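PRESS RELEASE

FOR IMMEDIATE USE

24th August

Graltham opens bookings for worktop loan scheme in Prundthorpe

Small household repair and marking-out firm Graltham has opened bookings for its worktop loan scheme, after a first run in Prundthorpe that went quicker than planned. Anyone in the town can now borrow a table board, a marking stick and a set of printed notes for up to 18 days, free of charge, deposit returned when the board comes back.

The scheme is aimed at people who want to cut, glue, sew, frame or mend at home and have nowhere flat to do it. Kitchen tables mostly. A lot of kitchen tables are too shiny, too round, too precious or have a dip in the middle where the two leaves meet.

The boards are off-white, matt, and sit straight on top of whatever table is already there. Borrowers rule their own lines on in pencil. Graltham does not supply boards pre-marked and has no plans to, as the squares needed for a quilt block are no use to someone laying out a picture mount.

Duván Tamayo, who runs the scheme day to day, said: "We had one board in the workshop and people kept asking to take it home. So we cut some more. There wasn't a big plan. I wanted a surface you could draw on and not feel bad about, and then rub it down and give it to the next person."

The scheme has a fund of £2,000 behind it, put up by Graltham itself from last year's repair income. That pays for board, tape, sticks, printing and the van. No outside money has been taken so far, tho the firm would be glad to talk to anybody local who wants to chip in.

Since January the firm has taken 549 enquiries. Most by phone, plenty at the counter, a few by post. There are 37 boards in the pool at present. Borrowers will be put on a list and rung in order. Please do not turn up with a car expecting to take one away the same afternoon.

What borrowers get

One board. Comes in two sizes, small for a card table and large for a four-seat kitchen table. Say which when booking. Measure the table first, please, both ways, and measure it again if it has rounded corners.

One thin wooden stick, for sweeping offcuts back, holding paper down, reaching the far side, spacing things evenly. Sticks are plain. Several have a bit of tape round them, put on in the workshop so that they don't get mixed up with people's own garden canes and thrown on the bonfire, which happened twice.

One sheet of notes. How to set the board down, how to rule a grid with nothing but a pencil and the edge of a cereal packet, how to clean up after. The notes were written by Octavio Huanca, who did the workshop's framing for years and still comes in two mornings a week.

Mr Huanca said: "Start from the edge nearest you and work away. Light pencil. If you press hard the next person gets your line as well as theirs. Big squares are fine for most jobs, people always draw them to small and then lose their place halfway."

Not included: knives, glue, cutting mats, clamps. Sharp blades should not be used straight on the board. A bit of thick card underneath does the job. Hot irons also no, and hot pans very much no.

Condition of the boards

Graltham would like to be plain about this as there have been calls. The boards are used boards. They come with smudges, specks and old pencil. They are wiped between loans but they are not made new, and a faint grid left by the last borrower is not a fault. Anyone who wants a clean white sheet should lay lining paper over the top and tape it at the corners.

Mr Tamayo said: "A lady rang to say hers had marks on. I said yes, it's a work table. She laughed and kept it for the full 18 days, and she's back on the list for another."

Boards that come back warped, soaked or cut through will be retired and sawn up for smaller jobs. The deposit is kept only where a board doesn't come back at all. So far all but one have, and that one is understood to be in a shed.

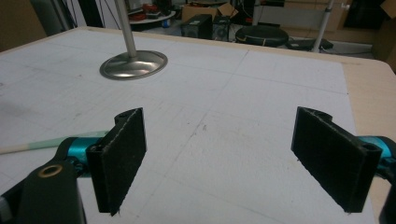 Pencil grid on an off-white tabletop, with a taped wooden stick to the left.

Schools and clubs

Groups can borrow up to four boards together, subject to what is in. Tables pushed end to end will take the large boards in a row but the joins need watching, as most school tables differ by a few millimetres in height. Folded paper under the lower one sorts it. The Skallevance sewing group has had four on loan for its curtain project and returned them with a note asking for a longer board. The firm is looking at that. A longer board wont go in the van as things stand.

Bookings from groups need one named adult and a ground floor door. The van driver will bring boards as far as the door and no further, sorry, his back.

How to book

By phone to the Graltham counter in Prundthorpe, mornings only, or in person at the counter on any opening day. Have ready: name, address, size wanted, rough idea of the job. The last one isn't a test, it just helps in picking out a board with marks in the right sort of place. Existing borrowers who want longer than 18 days should ring before the loan is up. Extensions are given where there's no one waiting on that size, and at present there are people waiting on the large.

Collection is free. Delivery within the town also free, Skallevance by arrangement.

Offers of board

The firm will take clean flat board from the public if it is at least as big as the small size and has not been kept in the wet. No chipboard with the edges blown. No doors. Timber offcuts long enough for sticks are also welcome, left by the side gate and not in front of it.

ENDS

Notes to editors

Graltham is a repair and marking-out workshop in Prundthorpe. It mends chairs, small tables, drawers and frames, and cuts mounts and boards to order.

The worktop loan scheme is run from the same premises. It is a free service and is kept seperate from the paid repair work.

Duván Tamayo and Octavio Huanca are both available for interview. Mr Huanca mornings only. Local radio welcome but please note the saw runs until midday and can be heard through the wall.

Boards can be seen at the counter without booking. Photographers should ask first as the bench may have customers' furniture on it.

Press contact: Duván Tamayo, Graltham, Prundthorpe. Calls to the counter, ask for Duván, leave a number if the line is busy.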